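Chapter 6
When the Arm Wipes the Table: Reading Results from Contact Tasks

Wiping a surface is a favourite test in papers on robot learning, and it is easy to see why. It looks like housework, it can be repeated all afternoon, and a reader needs no training to follow what the arm is trying to do. It also produces some of the least trustworthy success figures in the field. This chapter is about how those figures are made and how much of them you should believe.

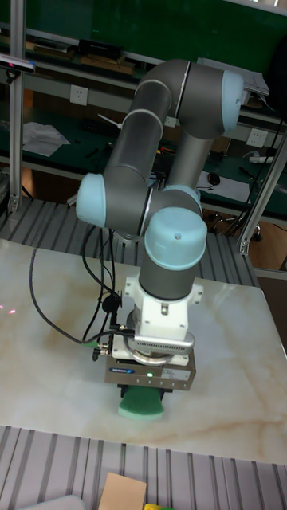
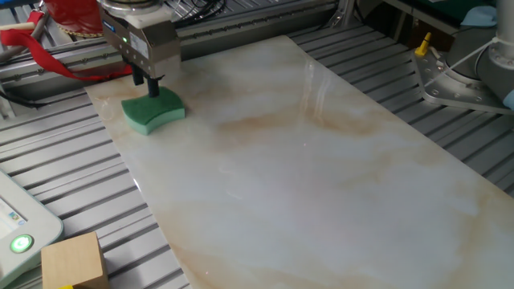
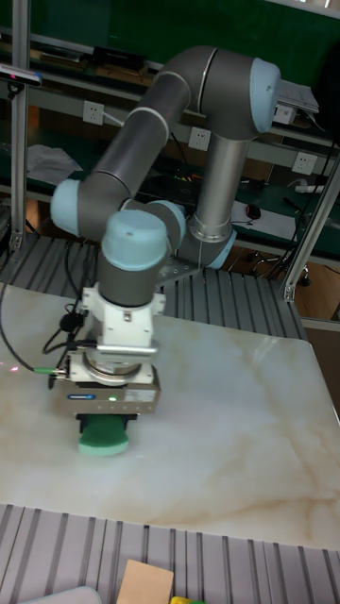

Figures 6.1 to 6.3. Wiping with a green sponge on a marble-patterned surface. Note how little any one view tells you about force.

6.1 What a wiping result claims

Suppose a paper reports that its method "wipes the table" in 38 trials out of 50. Before asking whether that is a good score, ask what was scored. There are at least four candidates. The sponge may have touched the surface. It may have followed the path it was meant to follow. It may have kept a steady pressure along that path. Or a mark that was on the surface may have gone. These are different claims and they are rarely told apart in the abstract, where the word "wiping" has to stand for all of them.

Look again at the figures. In Figure 6.1 the sponge is held very close to the tabletop, and a viewer may judge that it is touching or just about to. In Figure 6.2 it lies flat near a corner. In Figure 6.3 its lower face is pressed against the top. All three would pass in a talk as pictures of a robot wiping. None of them shows a stroke, and none shows whether the top was any cleaner afterwards. A still picture can support a claim about contact, and even then only weakly if the gap is small. The other three claims need something else.

6.2 The Nirnholm comparison

The method we shall follow through this chapter is the one known as Painemal, which learns a wiping motion from human demonstrations and then adjusts the height of the tool from the measured force. It was compared at Nirnholm with a plain scripted motion: go down to a fixed height, move across, lift. The training set held 300 demonstrations. The learned method won, and the result has been repeated in lectures ever since as evidence that contact tasks need learning.

Perhaps they do. But consider the sponge. A sponge is a soft spring. If the commanded height is wrong by a little, the foam takes up the error and the arm goes on as if nothing had happened. That makes sponges kind to bad controllers, and it means a fixed height ought to do rather well on a flat, rigid top. When it did badly at Nirnholm, the first question should have been whether the height had been set with any care. The report gives it as a single value and does not say how it was chosen.

Achilleas Lambrakis, then working on the Bollora benchmark, raised this and repeated the scripted runs after tuning the height for one morning. The gap shrank to 2 trials. He did not claim that Painemal was worthless - the learned motion coped better when the top was tilted - but the headline difference had mostly been a difference in effort. One side had been given months of work and the other a number typed in once.

This is the weak baseline problem, and you will meet it again in Chapter 8.

6.3 The surface as a hidden choice

A glossy, patterned top raises another difficulty. Veining and reflections may confuse a camera-based method, so a team that reports good results on such a top might fairly say that its vision was tested. But a pattern which stays in the same place through every trial can also help. The method may learn that the stroke begins near a certain brown streak. Turn the slab round and the skill is gone.

The Vudanden trials did exactly this, rotating the top between training and testing, and scores fell for every camera-based method tried. Force-based methods hardly noticed. Few papers before then had said which way round their table was, and it is hard to blame them, as it does not feel like a part of the experiment.

The same goes for where the sponge sits in the fingers. If a person puts it into the gripper by hand before each run, then picking it up is not part of the result, however smoothly the video is cut. Look for a sentence on this in the methods section. Often there isn't one.

6.4 What to ask for

When reading a contact-task paper, write down the following before you look at the results table:

the measure of success, in one sentence, and who or what judged it
how the tool got into the gripper
whether the surface was moved, turned or changed between training and testing
how the baseline was tuned, and for how long
whether force was recorded, and whether the record is shown for failed runs as well as good ones

The last of these is the most often missing. A force trace from a good run tells you that the method can work. Traces from the failures tell you whether it lifted off, dug in or simply stopped, and without them the remaining sections of this chapter could not have been written. We begin in 6.5 with the lift-off failure, and with the awkward matter of deciding when contact has been lost through something as soft as foam.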